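## 6. Wrist camera check and grasp-hold recording

This section covers the steps between mounting the gripper (Section 5) and running the slip detector on your own objects (Section 7). Do all of it once on each new station. After that, repeat steps 6.2 and 6.3 whenever the camera, the finger pads or the lighting has changed.

The Vandik method looks for slip by comparing the surface of the held object from one wrist image to the next. It uses no force sensor. The detector tracks small marks on the object and measures how far they move relative to the two fingertips. If the marks move and the fingertips don't, the object is slipping. For this to work, the camera must see both fingers and enough of the object's surface between and above them.

### 6.1 Before you start

You need:

- A station with the gripper mounted and homed
- The Vandik recorder, installed on the station computer
- The Fikberg calibration card
- At least one rigid object that the gripper can hold from both sides
- An empty session folder on the data drive

**Caution:** Keep hands out of the gripper while the recorder is armed. The arm can move as soon as the Start button is pressed.

**Note:** Do not clean the object between sessions. Smudges, specks and scratches are what the tracker follows. A freshly wiped, single-color object often gives too few points to track, and the session will be rejected in step 6.4.

### 6.2 Set the camera

1. Power the station and wait for the gripper to finish homing.
2. Open the recorder and select **Wrist view**.
3. Close the gripper on the edge of the calibration card. Press **Find fingers**.
4. Check that the recorder has drawn an outline around each finger. If one outline is missing, turn the camera bracket a little toward that side and press **Find fingers** again.
5. Turn off automatic exposure and automatic white balance. Both must stay off for the whole session.
6. Set the exposure by hand until the gray patch on the card reads between the two marks on the level bar.
7. Save the profile under the station name.

If you are working in front of a colored or decorated backdrop, set the exposure on the card only. A bright wall behind the object can fool you into setting the exposure too low, and the marks on the object then get lost in the noise.

### 6.3 Check the view with an object

1. Place the object within reach and run **Grasp once**.
2. When the fingers have closed, lift the object clear of the table.
3. Press **Freeze** and look at the still.
4. Compare it with the reference view below.

The reference is a good one to work from because the object is plain in color but its surface is worn. Both fingertips can be seen against it, and there are usable marks across the face, including its central area. 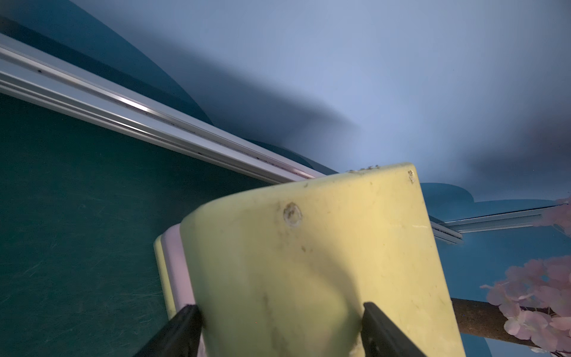

*Figure 6-1. Reference wrist view. Yellow plastic object held between the two fingers, with smudges and small dark flecks on its face.*

Look for three things in your own still.

**Fingers.** Both should come in from the bottom of the view, with a strip of the object showing between them. If a finger covers most of the face, move the grasp point lower on the object.

**Marks.** Fixed features such as the round dimple in Figure 6-1 make the best anchors. Dirt on the surface is usable as well, but loose particles are not. Along the top rim in the figure there is a cluster of tiny dark particles. Exclude areas like this with the mask tool, as particles may shift on their own and be counted as slip.

**Background.** Anything behind the object must fall outside the mask. Rails and backdrop panels have strong edges that the tracker will pick up before it picks up a faint smudge. Draw the mask a little inside the outline of the object. Where the edge has several rims, as on the left side of the object in Figure 6-1, stop the mask before the first rim.

5. Draw the mask and press **Count points**.
6. Read the number in the lower corner of the window. The detector needs at least 42 points inside the mask. Below that number the recorder will still run, but the session is marked "low texture" and is left out of scoring.

If the count is too low, try another side of the object first. Adding stickers works, but note it in the session log. Results with stickers are reported separately.

### 6.4 Record a hold session

1. Select **Hold session** and choose the station profile from step 6.2.
2. Enter the object name. Use the same name every time for the same object.
3. Press **Start**. The arm lifts the object, holds it still, then tilts the wrist in small steps to both sides.
4. Leave the station alone until the tone sounds. Do not switch lights on or off.
5. Press **Review**. Each hold is shown with a suggested label, *stable* or *slip*.
6. Correct any label that is wrong. If you cannot decide after 2 viewings, choose *unclear* and go on.
7. Press **Close session**. The recorder writes the files and checks them.

**Caution:** If the object drops, press the stop button on the station before reaching in. Closing the recorder window does not stop the arm.

### 6.5 What to expect

The detector supplied with this release was trained on 1204 labeled holds, recorded on the Gajewski and Zernell benches. On held-out objects from the same benches it agreed with the human label in nearly 97 percent of holds. Holds marked *unclear* were left out of both training and testing.

Agreement was lowest in two cases:

- Slow turning around the line between the fingertips. Marks close to that line barely move, so the detector sees the turn late or misses it.
- Curved faces with a soft highlight. The highlight moves when the wrist tilts and can be tracked as if it were a mark.

For the first case, extend the mask upward to take in marks far from the fingers. For the second, lower the light or mask the highlight out. We have not tested clear objects, cloth or foam, and the score above should not be used for them.

### 6.6 Common messages

**"Finger outline lost"**: The camera bracket has moved or a finger pad has been changed. Repeat 6.2 from step 3.

**"Points leave mask"**: The object is moving a long way in the grasp. Check the grip setting before changing the mask.

**"Exposure changed"**: Automatic exposure is still on, or the profile was not loaded. The session cannot be repaired. Delete it and record again.

**"Low texture"**: See 6.3, step 6.

When a session closes with no message, copy the folder name into the station log and continue with Section 7.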